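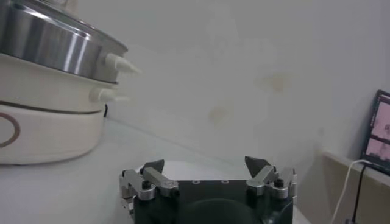
Sonard Grasp Planner

Sonard is a planning and perception package for two-finger grippers with a camera at the wrist. It takes the wrist image, finds the parts of an object a gripper can close on, and passes a ranked list of approach poses to your arm controller. It runs on a laptop or an industrial PC and does not need a separate vision computer.

The package is built for household and kitchen objects: stacked appliances, pots, lids, handles, knobs. A multi-tier steamer is a good test of it. The steel pot reflects light in bright streaks, the cream-white tier under it is close in color to the wall, and the two white handles sit one above the other and point the same way. A planner that works from outline alone tends to merge the handles. Sonard keeps them as separate candidates and lets the task file say which one is wanted.

What is in the package

Perception module. Segments handles, rims and flat faces from a single wrist view. Parts that run out of view are marked as partial and are not offered as grasp targets unless you allow it in the settings.

Finger mask. The gripper's own fingers and linkages are always in the wrist view. The mask tool removes them from the image before segmentation. Draw it once with the fingers open and once with them closed, and the software fills in the positions between.

Planner. Returns up to 7 approach poses per request, each with a finger opening and a clearance value for the tabletop. Poses that would bring a linkage into contact with the table are dropped.

Replay viewer. Steps through a recorded run with the wrist image and the chosen pose. Recordings can be trimmed and exported.

Reflective surfaces

Version 3 has a new highlight filter for brushed and polished metal. It is off by default. Turn it on under Perception, Surface, and set the level between one and five. Level two suits most stainless steel cookware. Higher levels slow the module down and can remove thin rims -- check the result in the viewer before running on hardware.

Requirements

64-bit Linux
16 GB memory
One wrist camera, color
Parallel or linkage-type gripper with two fingers
Arm controller that accepts Cartesian pose targets

Licensing

Sold per workstation. A license covers all modules and 57 weeks of updates. Moving a license to another machine is done from the account page. The Furnier simulation plug-in is sold separately and needs version 3 or later.

Support

Setup questions go to Inês Teixeira at the Donbridge office. Please attach the log folder and the finger mask file. Masks made before version 3 must be redrawn.

Page updated 12/3/19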